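About Prunex

Hi, I'm Hanna Kołodziej, and I run Prunex, a small chamber choir with a big soft spot for songs that don't get sung much anymore. We started with 7 singers in my living room (sorry, neighbors!) and now there are 54 of us, plus Cyprian Kaczmarczyk at the piano.

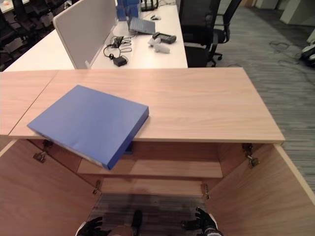 We rehearse in the evenings and give a spring and a winter concert at Imness, a lovely old hall that seats 600. Last winter we did a whole program of lullabies and I cried twice.

No audition, but you do need to hold your own part. New singers start in September, so come say hi to me or Cyprian at the break!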